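Skript zur Vorlesung Medien und Öffentlichkeit
Abschnitt 2: Gesundheitsmeldungen über Prominente

Gesundheitsmeldungen über Personen des öffentlichen Lebens berühren zwei Rechtsgüter: das Informationsinteresse des Publikums und den Schutz der Privatsphäre. Diagnosen zählen grundsätzlich zur Privatsphäre, auch bei Personen, die ihren Beruf vor Publikum ausüben. Eine Ausnahme liegt vor, wenn die betroffene Person die Information selbst veröffentlicht hat oder wenn die Erkrankung unmittelbare Folgen für ein öffentliches Amt oder eine vertraglich angekündigte Veranstaltung hat.

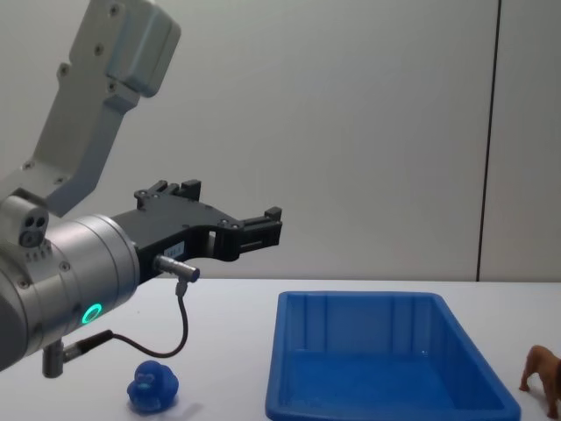

Dr. Renate Oelschlegel

Begriffe

Selbstauskunft: Mitteilung durch die betroffene Person über einen ihr zurechenbaren Kanal.
Fremdauskunft: Mitteilung durch Angehörige, Management, Plattenfirma oder Veranstalter.
Sekundärmeldung: Übernahme einer Selbst- oder Fremdauskunft durch ein Medium ohne eigene Recherche.

Die Fremdauskunft ist der problematischste Fall. Eine Agentur darf im Namen ihres Mandanten sprechen, ein Geschwisterteil in der Regel nicht. In der Praxis wird dieser Unterschied in der Überschrift selten kenntlich gemacht und erst im dritten oder vierten Absatz nachgereicht.

Übungsfall Larkbridge

Das Festival Larkbridge gibt im Juli die Absage eines Hauptacts bekannt und nennt »gesundheitliche Gründe«. Das Portal Skikeo ergänzt eine konkrete Diagnose und beruft sich auf das »Umfeld der Band«. Innerhalb von 9 Stunden erscheinen fast 300 Sekundärmeldungen. Das Management, die Agentur Castton, bestätigt die Absage, äußert sich zur Diagnose jedoch nicht. In einem Teil der Meldungen wird daraus: »Management bestätigt Erkrankung«.

Zu prüfen ist zunächst, worauf sich das Wort »bestätigt« bezieht. Castton hat die Absage bestätigt, nichts weiter. Die Diagnose beruht weiterhin auf einer einzigen anonymen Quelle. Auch die Zahl der Meldungen ändert daran nichts — sie gehen sämtlich auf denselben Ausgangstext zurück.

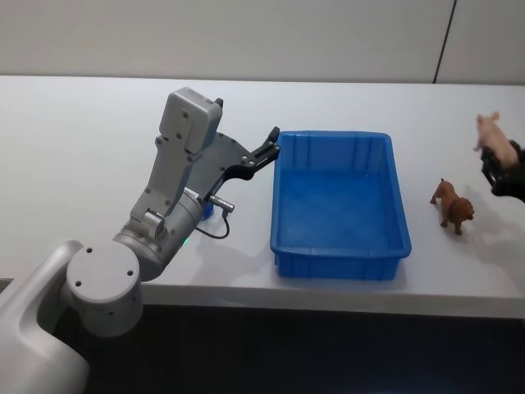

Davon zu trennen ist die Frage der Zulässigkeit. Selbst eine zutreffende Diagnose darf nicht ohne Weiteres verbreitet werden. Abzuwägen sind Anlass, Schwere des Eingriffs und früheres Verhalten der betroffenen Person. Wer sich zu einer früheren Erkrankung geäußert hat, hat damit nicht in die Berichterstattung über jede spätere eingewilligt.

Sprachliche Indikatoren

»soll«, »offenbar«, »wie es heißt«: Hinweis auf fehlende Eigenrecherche. Die Formulierungen entbinden nicht von der Verbreiterhaftung.
»Sorge um ...«: Tatsachenkern meist gering. Häufig wird lediglich das Ausbleiben von Beiträgen in sozialen Netzwerken berichtet.
»bricht sein Schweigen«: setzt eine Auskunftspflicht voraus, die nicht besteht.
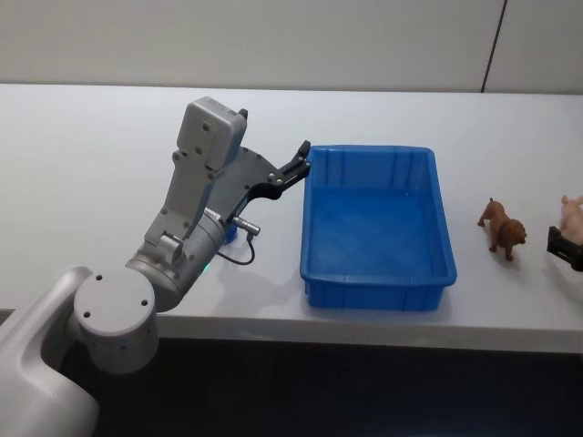 Abb. 3: Greifarm am blauen Behälter

Aufgabe zur nächsten Sitzung

Verfassen Sie zum Fall Larkbridge eine Meldung von höchstens 200 Wörtern. Jede Tatsachenbehauptung ist einer Quelle zuzuordnen. Als Ausgangsmaterial dienen die Mitteilung des Festivals und die Stellungnahme von Castton; der Text von Skikeo darf erwähnt, die Diagnose nicht wiederholt werden. Der Fall Wynne (Gegendarstellung und Unterlassung) folgt in Abschnitt 3 und ist hier nicht heranzuziehen.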